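Old Towers, New Kids: An Afternoon with Imani Abernathy

Jun 6, 2019 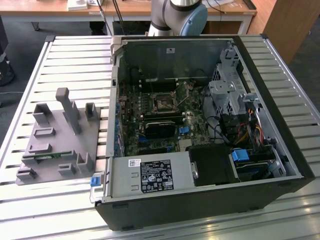

A desktop tower on its side with the panel off, no cooler on the processor socket.

I have owned computers my entire adult life and had never seen the inside of one until Imani Abernathy handed me a screwdriver. She runs Calloway, a repair shop that gets old office desktops ready for students, and she doesn't let visitors just stand there.

"Everybody gets scared of the green board," she told me, pulling over a stool. "It's the panel edges that'll cut you!"

She started fixing computers in her aunt's garage, mostly for neighbors who paid in food (she still talks about one particular peach cobbler). The shop came later, when an insurance office was clearing out a floor and asked if she wanted 60 desktops. She said yes before she had anywhere to put them.

"They were in my hallway until August. My husband was climbing over them to get to the bathroom."

I asked why she bothers with big clunky towers when everyone I know carries a laptop, and she got pretty animated about that one. With a tower you lay it down, take the side off, and there's all your stuff. Memory, cards, drives, power supply. "You can get your hands in there. I've got laptops back there with the battery glued down, and I say words over those that I won't say in front of you."

Her favorite part of any case is, of all things, the plastic tabs on the drive bays. The one she pointed out to me was bright blue and stuck out past the metal where you couldn't miss it. "Somebody at a desk somewhere thought about the person who'd be doing this," she said. "I love that person."

The power cables I found less lovable. Red, yellow, orange, black, all of it bundled up beside the drive cage, and I asked how she keeps track. She doesn't, really. The plugs mostly only fit one way, and she takes a picture with her phone before she pulls anything. Rizwan Herath, who works the bench next to hers, uses masking tape and a marker and thinks her phone method is lazy. They've been having this argument for 2 years.

The power supply is where she turns strict. Unplug it from the wall, and never open the metal box. "Read the label, swap the whole unit if it's bad, leave the lid alone. I don't care how many videos you watched."

Then we got onto thermal paste, and I lost 10 minutes of my life to whether you spread it or leave a dot in the middle. (Imani is a dot person. Rizwan, from across the room: "Spread!")

Since that first hallway load she's sent 500 machines out the door, and she still wants more. Dusty is fine. Missing a drive is fine too. She'd just like you to include the power cord.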